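This is the data card for the garment part of the Tatmont household set. It covers one activity: a single dark garment is handled and folded on a large sheet. Other parts of Tatmont (dishes, shelves, shoes) have their own cards.

## What is in this part

- 1548 clips, each with one garment
- 98 garments, mostly tops and shorts in plain colors
- 30 clips kept apart for checking, listed in `holdout.txt`

Every clip has a short text label, for example "navy garment, held at two corners" or "garment folded, at near edge". The labels were written by the Dosholm group and read a second time by Lozano.

## The sheet

The folding surface is always covered. We prefer a pale green sheet, because dark clothes are easy to separate from it. We do not iron the sheet and we do not pull it flat between clips, so the creases change during a session. Please do not treat a crease as the border of a garment – this was the most common mistake in our first labels.
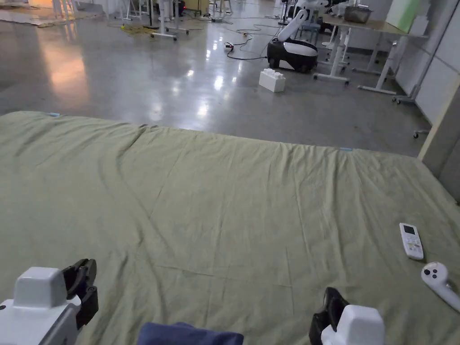 *Green sheet with navy fabric at the near edge and a remote control on the right.*

Small objects may lie on the sheet next to the clothes. They have the label `other` and they are not part of the folding task. Objects on the floor behind the sheet have no label.

## Handling the garment

The label `stretch` is used when the garment is held at two corners and the fabric between them is off the sheet. It does not need to be tight. Dark fabric often sags in the middle and makes wrinkles, and a lower flap can hang down. We still count it as `stretch`.

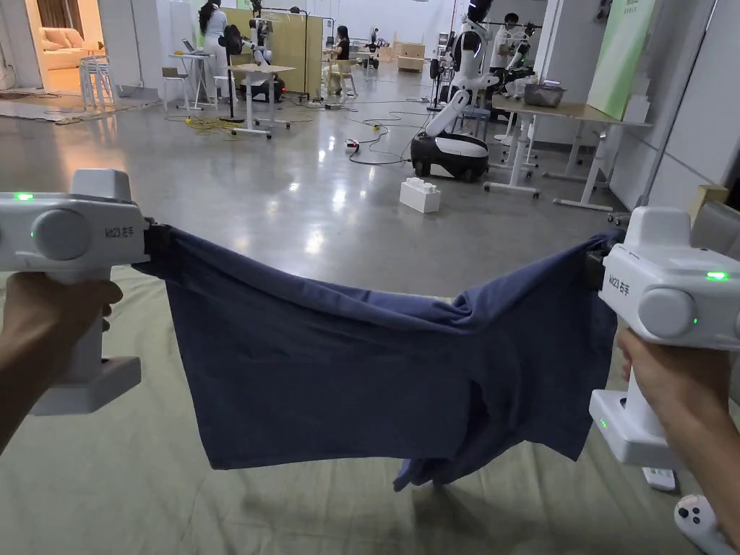

Photo: Dosholm / Tatmont garment set

If only one corner is held, use `lift`. If the fabric touches the sheet along its full width, use `lay`.

## Known problems

- Navy and black are hard to tell apart in the evening clips. We merged them as `dark` in 200 labels.
- Inside-out garments are not marked.
- Sleeves hidden in a fold are not labeled.

## Loading

The files follow the Sirix folder layout, with one folder for each garment. Start with `index.csv`. The column `state` holds the labels from this card.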